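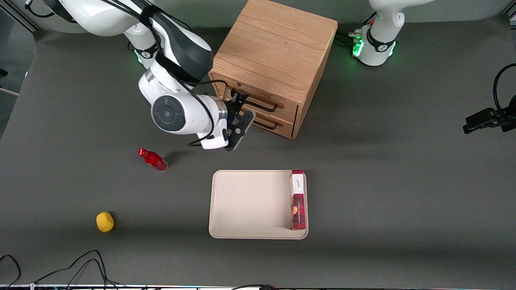

Filed under: Heating & Hot Water > Controllers > Open tickets

Ticket 2314 – Harnix controller drops to fault 905 overnight, no heating by morning

Hello again, Nadine Mansour here, back with the same controller I wrote in about in December. You asked me to keep a log and reply on the same ticket so it all stays together, so I've typed up my notes from the back of the gas bill envelope and here they are. Sorry for the length. I've been living with this thing and I've got opinions!

The set-up first, in case this goes to someone new. It's a Tustedetti boiler in the kitchen, a Harnix wall controller in the hall, and a wireless thermostat that lives in the back bedroom (it came with a little stand, and the stand is rubbish, so it's on a hook). The boiler and controller were both fitted by Kassab in Ullbridge when we had the old back boiler taken out. It all ran fine through the first winter.

What happens is this. I go to bed and the house is warm. Some time in the small hours the controller gives up and shows 905 on the display with the little spanner symbol. The boiler doesn't show anything wrong, it's just sitting there waiting to be told what to do. If I hold the two outer buttons down until it blinks, everything comes back and behaves perfectly all day long. Then the next night it does it again, or it doesn't. It skips nights, which has made it very annoying to pin down.

First night of the log: changed the batteries in the thermostat as your first reply said. Proper new ones, not out of the drawer. 905 at twenty past three, I know the time because I was up with the dog.

Second night: moved the thermostat to the landing to see if it was a range problem. No fault! I was very pleased with myself and told my sister it was fixed.

Third night: thermostat still on the landing. 905. Took it back to the bedroom, since the landing is cold and the heating had been running like mad trying to get it up to temperature.

Next I did the factory reset. The booklet has this on the second-to-last page and it misses out a step, by the way – you have to switch the controller off at the spur before you hold the button, and the booklet has you holding the button first, which does nothing at all except make your thumb sore. I only found that out from an old reply on this forum. Please could somebody fix the booklet. After the reset I had to pair the thermostat again and put all my times back in, and the clock had gone to midnight, so I had a day of the heating coming on at peculiar hours before I noticed.

No fault for a couple of nights after that. Then 905 again, just before four.

I rang Kassab at this point. The lad who came out was very thorough, had the cover off the boiler, checked the wiring at both ends and tightened one of the terminals in the controller (he said it wasn't loose as such, but it wasn't as snug as he'd like). He also went through the installer menu, and the pump overrun was set to 180 seconds, and he said that was what he'd expect on this boiler so he left it alone. He'd seen 905 once before and that one had been a faulty controller, but he didn't want to charge me for a new one on a hunch, which I thought was decent of him.

Two nights clear after his visit. I got hopeful. Then it went again.

Now this is the bit I think might matter, and I'd like somebody to read it even if they've skimmed the rest. I started writing down what else was going on in the house and not only the time of the fault. The nights it failed were all nights when the immersion heater had come on. We've got the cylinder on its own timer for cheap-rate electric, completely separate from the Harnix, and I'd turned that timer off on some nights to save money when we'd had no visitors. I'd never have connected the two! The immersion timer is in the airing cupboard, and the cable for it runs down behind the hall wall, right past where the controller is screwed on.

So I tested it. Immersion off for four nights, nothing, heating fine, lovely warm kitchen in the mornings. Immersion on, 905 before I was up. Off again, fine. On again, and it got through that night, so it isn't every single time, but it went the night after.

Things I have already done, so please don't send me the list again:

- new batteries in the thermostat
- thermostat tried in the bedroom, on the landing and on the kitchen windowsill
- factory reset, the proper way with the spur off
- re-paired the thermostat
- wiring checked by Kassab at both ends
- wifi router switched off overnight (my son was thrilled)

Things I haven't done: I haven't updated the controller software, as the app tells me there's an update and then sticks at 80 per cent and goes back to the start. I've tried it on my phone and on my husband's. I don't know if that's the same problem or a new one, and if you want a separate ticket for it then say so and I'll open one.

My questions, then. Can interference from a mains cable make the controller throw a 905, or is it only ever a lost signal from the thermostat? Your help page just says "communication fault, contact your installer" and my installer has said contact you. Is there a way of seeing a history of faults in the installer menu? The Kassab lad thought there was one but couldn't find it, and he didn't have the code for the second level. And if the controller does need moving away from that cable, how far does it have to go? I don't mind a bit of filler and a lick of paint but I don't want to have it moved twice.

Added later the same evening: I've had a look at the fused spur for the immersion and it's got quite an audible buzz to it when the heater is on. I hadn't heard it before as I'm never stood in the airing cupboard at that hour. I've switched it off and left it off, and I've asked Kassab if they can send their electrician. The earliest they can do is the week after next.

Added again, next morning: immersion off, no fault, heating came on at six as it should. I'll leave everything alone until the electrician has been and then I'll put what he finds on here. Please don't close the ticket in the meantime, it shut itself last time after I hadn't replied for a bit and I had to start all over again with the serial number.

Thanks,
Nadine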